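Features | Opinion | News | Events | Subscribe

Features > Opinion > Workplace robotics

We use cookies to remember your settings. Accept | Manage preferences

A light grip is no excuse for a weak stop

The fault at Oltascombe was logged as a nuisance. An arm on a bench task was told to stop, and it kept closing its gripper for 83 milliseconds after the joints had halted. The object it held was soft. No one was hurt, the cell was restarted, and the entry was closed with the words "no damage". I think that entry was wrong, and I think many sites would have written the same one.
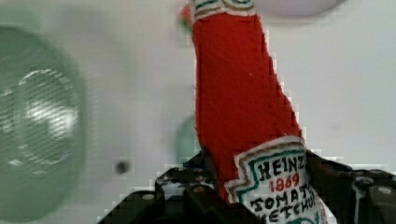 Words: Lungile Fourie
Filed under: Opinion, February

A plush ketchup bottle will forgive almost anything. Its fabric gives way between two fingers, and a late stop leaves no trace that an inspector would think to look for. This makes soft goods pleasant to train with and poor at revealing faults. If the gripper squeezes longer than commanded, the cloth absorbs the error and the log records a successful hold.

The cause at Oltascombe was ordinary. The arm and the gripper had separate controllers. The stop signal reached the arm directly and reached the gripper through a software message, which waited its turn behind status traffic. When traffic was light the delay was too small to notice. When it was heavy the gripper went on obeying its last instruction. Dima Karaki, who reviewed the logs, found 19 late stops in 3,000 cycles. Four of them came after the software had been updated to fix something else.
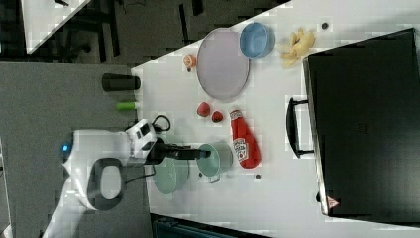
Stop tests should be run on the task as it is done, with the goods that are used and the traffic that goes with them. Most acceptance tests I have read are run with an empty gripper and an idle network, and they pass. A working table is less tidy. With the fingers over a green pot lying on its side, and a bowl partly beneath the gripper, a late stop has several places to go wrong, and the rim of a pot does not yield as cloth does. The same command, late by the same interval, gives a different force on each item. A test that covers only one of them says little about the rest.

The usual objection is cost. Gamden, where I worked for six years, argued that small arms are limited in force and that a full stop test on every task would take longer than the task was worth. The first part is true of the arm. It was never shown to be true of the gripper, which had been bought separately and had its own settings. A force limit on one device cannot be assumed to hold for the next one down the cable.

Maluleke took the other course and wired the stop to both controllers. The work took an afternoon. Histden has since asked for the same wiring in its purchase terms, along with a record of the measured delay at the fingertips. I would add that any late stop should be logged as a safety fault, whatever was in the grip at the time. The Oltascombe entry has still not been reopened.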